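Section 4: Putting up the desk and sorting the cables

Right, if you've got this far your Trillano desk is out of its boxes and you've checked the parts against the list in section 3. I wrote these notes after fitting out our little office in Histon, and I've gone back over them a few times as I put up more desks and found things I'd left out. The printed leaflet is fine for the legs but says next to nothing about cables, so that's where I've gone on a bit (sorry!).
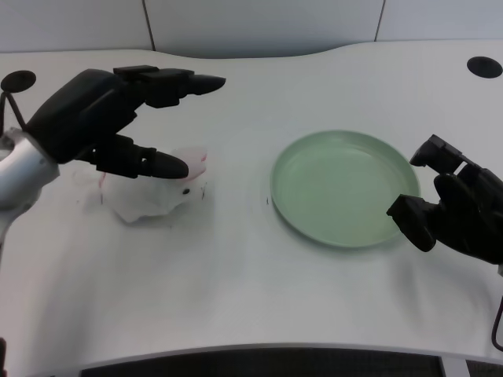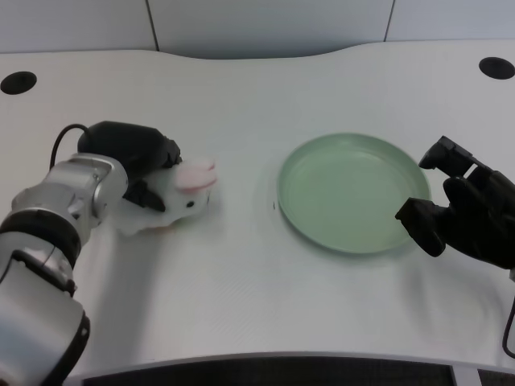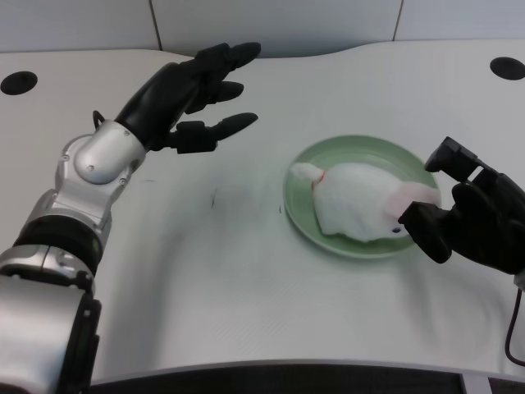

White desktop, matte finish.

Before you start, have these to hand: a crosshead screwdriver, the hex key from the small bag, a tape measure, a pencil, a roll of hook-and-loop tape and an old blanket. You'll want a second pair of hands for step 5.

1. Spread the blanket on the floor and lay the top on it, good side down. Mine picked up a scratch from one stray staple, so do have a sweep first.

2. Find the two leg frames. They look identical but they aren't, and the one with the slotted plate goes on the left as you'll be sitting. I got this wrong on my very first desk and had to undo the lot.

3. Put all the bolts in loosely, finger tight only, then go round again with the hex key. If one won't line up, slacken its neighbours and give the frame a wiggle.

Caution: don't use a power driver on these. The inserts in the top will pull out, and the replacement ones from Foltton took 11 days to reach me.

4. Fix the cable tray now, while everything's still upside down. It wants to sit 13 cm in from the back edge. Any closer and the plugs foul the wall, any further and you'll be banging your knees on it all day.

5. Turn the desk over, one person at each end. Lift it by the frames, please, and never by the top alone!

6. Level it. The feet screw in and out by hand. I start with whichever corner rocks and work round from there, and on our floor (lumpy old boards under the carpet) it took almost 23 turns on one foot before it stopped wobbling.

Note: the standard frame puts the top at 870 mm with the feet wound right out, and that's too high for most people to type at. Wind them in as far as your floor allows.

Now for the cables

7. Screw the Leung power strip into the tray with its switch facing forwards, so you can reach it without crawling about.

8. Drop each cable through whichever hole is nearest to the thing it's plugged into. Monitor and lamp down one side, phone charger and network down the other is how I do it, but suit yourself.

9. Leave a loop of slack in every cable before you tape it up. A hand's width is plenty.

10. Label both ends. I know, I know, it's dull, but masking tape and a biro will do and you'll be glad of it when the printer stops working in August and you're under there in the heat.

Caution: don't plug one power strip into another. If you're short of sockets, get a longer strip. Heaters and kettles go straight into the wall.

11. Switch on at the wall, then at the strip, and check everything works before you push the desk back into place.

Give the bolts another nip up after a week or two of use, as they do settle. For cleaning, a damp cloth and a drop of washing-up liquid is all I use. Cream cleaner leaves shiny patches on a matte top and I've not found any way of getting them out again.

Drawer units and the clip-on screen are in section 5.

Last changed September 15, 2018 (tray distance in step 4 corrected)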